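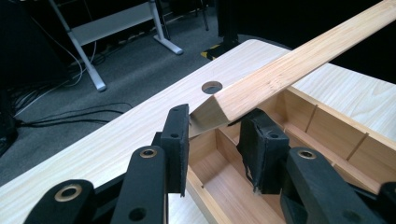
No. 14

Slat notes, continued from No. 11. The subject is pine bed slats again, one at a time, across a tabletop. Those who wanted the mattress discussion should go back to No. 9.

Pale softwood, rectangular section, a few darker knots on the upper face. Grain lines run lengthwise. Square-cut end. This is the ordinary slat, and most of the questions I get are about the ordinary slat.

Sorting order first. I check each piece for bow, then twist, then knots, then ends. Bow takes the longest to judge by eye, and if you leave it until last you will have spent time on pieces you are going to reject.

Bow: lay the slat flat on a surface you trust. Press one end down and look at the other. If the far end lifts, turn the slat over and repeat. A piece that rocks in the middle on one side and lifts at the ends on the other is bowed. Crown goes up in the bed frame.

Twist: same surface, press opposite corners in turn. A click means twist. A small amount comes out when the screws go in. A large amount splits the end at the screw hole, usually about a month later.

On surfaces. A table is fine if the top is flat, and most tops are flat enough along one line. Find that line with a straightedge and use it every time. Keep clear of cable holes. A slat end can drop into the rim and give you a false reading, and the rim marks pine easily.

Knots. A tight knot in the middle of the wide face is cosmetic. A knot that reaches the edge near mid-span is where the slat will break. I mark edge knots in pencil and put those pieces at the head or foot, where the load is low.

Dead knots – the ones with a dark ring all the way around – are a separate matter. Push with a thumb. If it moves, the slat goes in the offcut pile regardless of where the knot sits.

Ends. Look straight at the end grain. Growth rings that curve across the width mean the piece will cup as the room dries out in winter. Rings running closer to vertical mean it mostly won't. You don't get to choose with bought slats, but you can choose which way the cup faces.

A reply to No. 11 asked about length. Mine are 1,000 mm for the narrow frame. Cut them all against a stop block. Measuring each one separately gives you a set of slightly different slats and one that has to be hit with a mallet.

Another asked about spacing. Use an offcut as the gauge. Set the first slat, put the offcut against it, set the next one, move the offcut along. Check from the far end at the halfway point and adjust there. Adjusting at the last slat leaves one gap that looks wrong.

Sources. The Gikina packs are planed on all four sides and the corners are sharp. Run a sanding block once down each long edge or they will catch on the mattress cover. The Fondik packs come with the edges already eased but I have had more bow in them. I bought both in June and stored them the same way, flat on three bearers.

I have now been through 100 slats from the two suppliers. I set aside 14 and cut them down for drawer runners and spacers. Edge knots accounted for 11 of those. The rest were twist.

Storage matters more than I gave it credit for in the early posts. Leaning slats against a wall for a week puts a bow in them that was not there in the store. Flat, off the floor, bearers in line with each other if you stack.

Moisture: bring them into the room where the bed will be and leave them for several days before cutting. The Bamham leaflet says overnight. I disagree with the leaflet.

Fixing. Pilot hole every time in pine this close to an end. Set the hole back from the end by at least the thickness of the slat – more if you have it. One screw per end is enough on a narrow frame. Two screws hold the slat so rigidly that it cracks along the grain when the humidity changes.

Finish. None on the slats. Wax transfers to fabric and varnish squeaks. If you want the squeak gone from a bare slat, glue a strip of felt to the rail.

Correction to No. 8: I wrote that the Nishad rail brackets take the slat on edge. They take it flat. Thanks to those who wrote in.

No. 15 will cover the center support leg, including where to put it when the floor isn't level.

Posted December 20, 2001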